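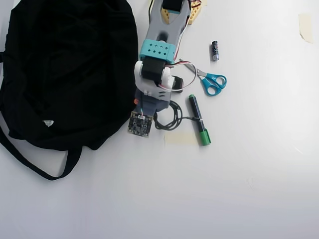
Grilis Wash-In Proofer for Bags and Outerwear, 500 ml

Catalog > Fabric Care > Proofers > Wash-In > Grilis

Grilis is a water-based proofing liquid for synthetic and mixed-fiber fabrics. It restores water repellency to bags, covers, shells and light tarps after the factory finish has worn down. It is applied in a washing machine or by hand in a tub. It contains no added dye or perfume. It does not repair coatings that are peeling, and it does not seal needle holes along seams. For seams use Zaruretti seam sealer, sold separately.

Made by Plitden. Shipped from the Lapiņa warehouse.

Specifications

Contents: 500 ml
Form: milky liquid, thins fully in water
Coverage: 70 square feet of light fabric per bottle, less on heavy weaves
Water temperature: warm, up to the limit on the care label
Curing: air dry or tumble dry on low
Storage: above freezing, upright, cap closed
Case pack: 16 bottles
Lot size: 3,096 bottles
Lot code: printed on the shoulder of the bottle, below the cap

Suitable fabrics

Nylon and polyester, coated or uncoated. Cotton and polyester blends. Fleece may be treated, but the pile will feel stiffer until it has been brushed out. Do not use on leather, suede, waxed cotton, silk or down-filled items. Items with a paper or cardboard stiffener must have the stiffener removed first. If it is sewn in, use a spray proofer.

Black and navy fabrics can show a pale film if the liquid is overdosed. The film comes off with a second rinse. Test dark items on an inside pocket or the underside of a flap.

Directions, machine

Clean the item first. Proofer does not bond well over body oil, sunscreen or detergent residue. Pull out the detergent drawer and rinse it. Empty all pockets, close zippers and hook-and-loop tabs, and tie long straps loosely so that they do not wrap around the agitator. Load no more than two bags or two jackets. Pour 100 ml per item into the drawer. Run a full warm cycle with a slow spin.

Directions, hand

Fill a tub with enough warm water to cover the item. Add 100 ml and stir. Submerge the item and work the liquid through with gloved hands for five minutes, turning it inside out once. Leave it to soak for ten minutes more. Rinse until the water runs clear. Press the water out and do not wring.
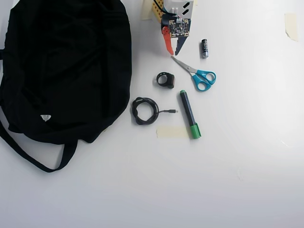
Drying is the same for both methods. Shake the item out, pull the corners and gussets into shape, and hang it by the strongest point with all compartments open. Webbing and padded panels hold water longer than the shell does and should be checked separately before the item is put away. Tumble drying on low gives a slightly better finish on nylon, where the care label allows it.

To check the result, sprinkle cold water on the dry fabric. Drops should stand and roll off when the fabric is tilted. Dark patches mean that water is soaking in. Treat the item again at half dose. Seat backs, shoulder areas and the base of a bag wear first and can be touched up with a sponge and undiluted liquid.

Service life depends on abrasion more than on rain. A bag in daily use normally needs a new treatment each season. Washing with ordinary detergent shortens this.

Handling

Wear gloves. Avoid contact with eyes. Spills on tile or sealed floors are slippery and should be wiped up with hot soapy water at once. Liquid that has been frozen separates into flakes and cannot be recovered by shaking.

Ordering

Sold by the bottle or by the case. Mixed cases are not available. Orders placed before noon on Wednesday go out with that week's freight. The one-gallon jug was dropped from the range in January and is not expected back.

Technical questions: Mitali Khondokar, Fabric Care desk. Please give the lot code and the fiber content from the sewn-in label.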